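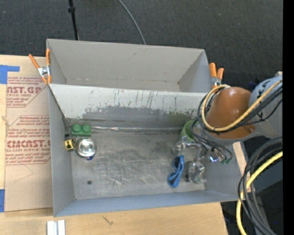

the bin, front section. divider is the worn part

Worn divider in metal sorting bin, sand it or leave it?
Seema Shakya

Got this gray sheet metal bin secondhand, two sections, using it on the craft table for kids odds and ends (blocks, little toys etc). The divider slopes down into the big side and the lower half has gone dark and patchy, bit greenish at the right end. Scratches all over the floor too. Also theres a crinkly silver strip where divider meets the floor — foil tape?? Do I pull it off. And the small round hole in the floor, plug it or no. Want to paint it before January if thats even worth doing.

Vilho Heiskanen
Cant tell from a photo if its tape. Pick at a corner with a fingernail, if it lifts it's tape. I'd leave it unless its peeling, could be covering a sharp seam. Scratches on bare metal don't matter, just wipe down with dish soap and dry it well. Dark patch — try a white scrub pad first, small spot. If you don't know what the old coating is do NOT dry sand it, get a lead test kit, they're cheap. Hole: rubber grommet from the hardware store, measure first. Too small for a block to get through but beads will find it.

Dagmar Matoušek
just line it. I cut a felt mat for mine and glued nothing, lifts right out for washing. Way quieter too when they dump evrything in. Painted one once and it chipped in 2 weeks

Seema Shakya
ok test kit first then felt. thanks both, will leave the strip alone for now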